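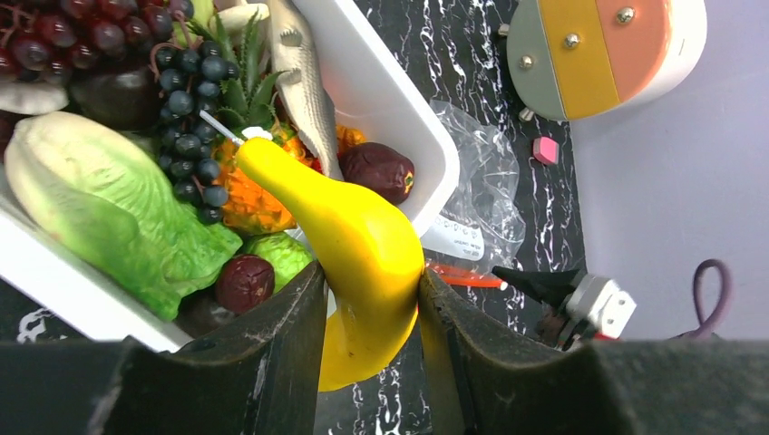

STOOLS: NOTES FOR THE SILLSIDE TALK

Start without thanking everyone. Melaniia Hnatiuk will have done it already and she does it better.

Opening. Ask who has a bar stool at home. Wait. Ask who is looking forward to getting back to it. Wait longer.

The bar stool is a chair that has been told to stand up straight. It came out of pubs, where it made sense: you perched on it, you leant on the bar, and after a few drinks you stopped noticing it. Then somebody took it home and put it in a kitchen under a bright light, with a bowl of cereal in front of it. It has looked slightly embarrassed ever since.

Height. (Slow down here, people write this bit down.) A stool is sold by the height of its seat and bought by the look of its legs. The two facts meet in the kitchen. You want 275 millimetres between the top of the seat and the underside of the worktop. Less and you're wearing the worktop. More and you're a child at a grown-up dinner, chin up, elbows out, asking for the salt.

Tell the Tultmont story. Severyn Kushnir ordered stools for the hotel breakfast room there from Ivanyshyn, and ordered them at the wrong height, and the hotel kept them. Guests ate breakfast with their knees pressed to the wood like people at a very small organ. Don't name the manager. If Severyn is in the room, look at him kindly.

Width. Allow 600 millimetres a person. Every kitchen showroom allows less, having never met my brother-in-law.

Drink of water.

Footrests. The footrest is the only part of a stool that does any thinking. Without one your legs hang, your thighs go numb, and you climb down like someone leaving a horse. With one in the wrong place it's worse, as you can see where comfort would have been. Paint comes off the footrest first. I find that rather touching.

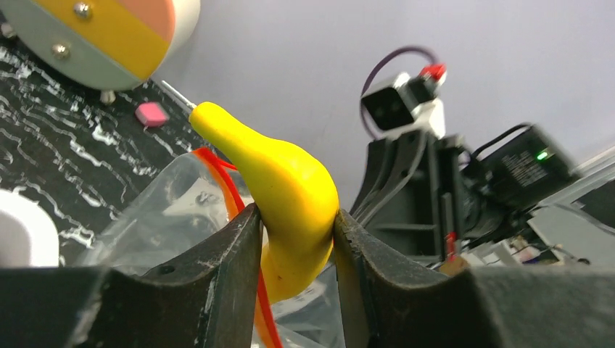
Balance is where the stool gives itself away. A chair keeps its sitter low and spreads its feet, as a cow does. A stool takes the heaviest thing in the room, lifts it to chest height and hopes. Look at the yellow pear: slender neck up top, tipping a little to the left, and all the bulk down in the round end. Sound design. A person on a stool is that pear the other way up, with a phone. So splay the legs, or weight the base, and never trust a stool that wobbles in the shop. It will not settle down once it's married.

Swivels. Keep this short, I get cross. A swivel seat is for offices and for looking at your own hair. In a kitchen it means you get on facing the window and arrive facing the fridge. Gas lifts: same, only with sinking. The Golum sinks so slowly that you blame your age.

Backs. A low back is a compromise. It catches you across the kidneys and can't be leant on, but it does give you somewhere to hang a cardigan - mine has held one since November.

Questions. Pylyp Lytvynenko will ask about three-legged stools. They don't rock on an uneven floor. They do fall over. Tell him both and move on to someone else.

If there's time, milking stool. If not, put the stool back where I found it and sit in the armchair.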